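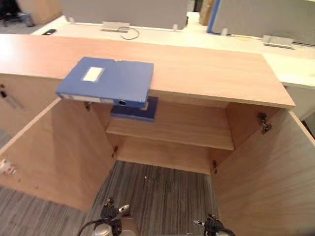

A blue file box on top of the cabinet.

On Keeping Household Papers

It has been my practice each February to review the papers held at home. The exercise was put off last year, and the consequences were felt when Tremico asked for a boiler guarantee that could not be found.

The following arrangements now apply. Bills are kept until the next annual statement has been received and checked. Guarantees are kept for as long as the item remains in use, with the receipt stapled to the back. Letters of a personal nature are stored separately and are not subject to review.

My sister-in-law, Seija Vainio, holds that everything should be scanned. I have tried this. The scanning of 113 sheets took two evenings, and several had to be done again as the dates could not be read. Paper will therefore be retained for the present.

A list of contents is to be placed at the front of each file. I have yet to complete the one for insurance.

Recent posts
Renewing a Library Card in Altwood
The Rocha Allotment Waiting List
Notes on Marmalade

© Trinidad Panganiban | Contact | Back to top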